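Forums > Workshop > Frames and Fixtures > Squaring up a small extrusion frame

Search this board Advanced

New posts Unread Members Rules Log in

Squaring up a small extrusion frame

asitz_shed
I'm building a base for a parts tray out of T-slot aluminum. It's a plain rectangle with gusset brackets on the inside of the corners, two bolts in each. I cut the rails myself and they came out fine, but when I measured the diagonals they didn't match. Before I take it all apart, how do you people tighten these? I've been doing one bracket all the way and then moving on to the next.

kadell
There's your problem. If you lock the first corner, every bit of error goes around to the last one. Leave everything finger tight until the whole rectangle is together. The order I use:

1. Lay the rails on something soft so they don't get scratched up. A blue mat like this one is fine as long as the bench under it is flat. Set the bracket in the inside corner with both bolts started. 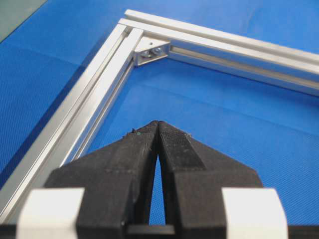 2. Push the end of one rail hard against the side of the other and hold it there. Snug the two bolts a little at a time, going back and forth between them.

3. Do the other corners the same way, measure both diagonals, nudge until they match, then tighten for real.

Mi-kyung Kwon
I agree with most of that, but I wouldn't do it on cloth. A folded edge under one rail is enough to put a twist in the frame, and you won't see it until you set the thing on a hard table and it rocks. I use a bare steel plate and put up with the scratches.

ukholm
You can check for twist later. What matters more to me is that the bracket is sitting flat against both rails before the bolts go tight. If there's a burr on the cut end, the bracket tips and pulls the corner out with it. File the ends first. 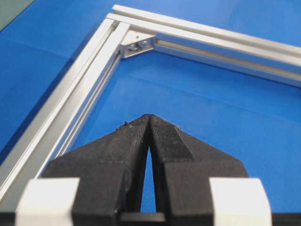

Inside corner, bracket and both screws.

asitz_shed
Thanks. I did not file the ends. I'll do that tonight.

Does anyone use a torque driver on these or just go by feel?

kadell
Feel. They're small bolts in aluminum. Stop when it's snug and go a touch more.

Mi-kyung Kwon
Disagree again, sorry. Feel is how I stripped a T-nut in October. I bought a cheap driver from Kwak and haven't lost one after that.

ukholm
For a parts tray? I have 4 frames holding up shelves and never owned a torque driver. Use one if you've got one – I wouldn't go buy it for this.

asitz_shed
Okay, ends filed, bolts loosened, started over. Diagonals match now as close as I can read the tape. I did the final check with it lying flat on the blue cloth, long sides running left to right. I know, Mi-kyung. I'll try it on the kitchen counter tomorrow and see if it rocks.
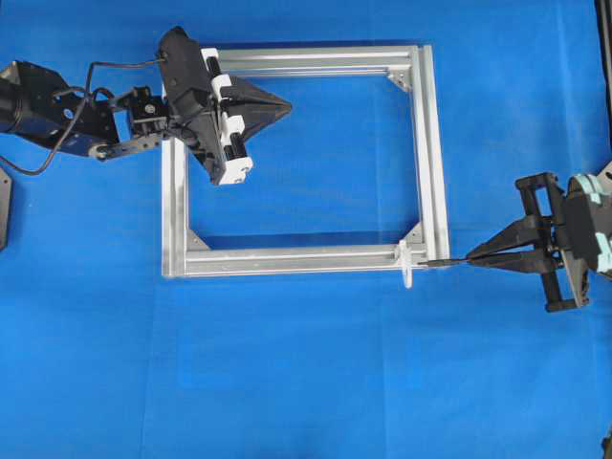
REPLIES, PAGE 2

kadell
Good. Check the diagonals again after you put weight on it. Mine moved a little the first time.

Mi-kyung Kwon
Counter is a good test. Press on opposite corners, one pair and then the other. If it clicks, loosen that side and let it settle before you tighten again.

asitz_shed
No click on either pair. The tray goes on this weekend. If I have rail left over I'll make a second one for the drill bits.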